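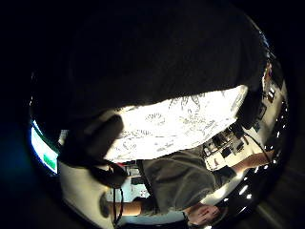 Keep the good tablecloth in use

By Tiago Patrício

Most homes I know have a white cloth with a pattern on it that hardly anyone is allowed to touch. It might have swirls, or petals, or small grey loops. It comes out for a wedding or a funeral and then goes back in the drawer. I think this is a mistake, and I would like to make the case for putting such cloths on the table every week.

My aunt's came from a shop in Bakau and spent 14 years folded in the same way. When we finally opened it out, the creases had turned yellow and one of them split when it was ironed. It had been used 7 times. The cloth she bought as a spare, which lived on the kitchen table and was washed constantly, is still in one piece.

People say that patterned white cloth is too much work. It needs shaking out, holding up to the light to look for marks, and folding with the edges straight. A large one is awkward for one person, whose arms are never quite long enough. I accept all of that. It takes me a few minutes, and I spend longer than that looking for a clean mug.

The other objection is stains. Feven Nigatu, who ran the linen stall at Flolgate market until last June, told me she sold more cloths to people who were afraid of stains than to people who had made them. She charged 57 pounds for her best one and advised every buyer to spill something on it early. I didn't follow that advice, but gravy saw to it within the month. A soak in cold water took out most of the mark and I put a dish over the rest.

I would change how we store them too. Roll the cloth if you have a tube, or fold it along different lines each time. Leave it near the front of the drawer. If it sits under the spare blankets, it will stay there.

A creased cloth is fine for a weekday supper. Mine goes on tonight without being ironed, and we are having soup.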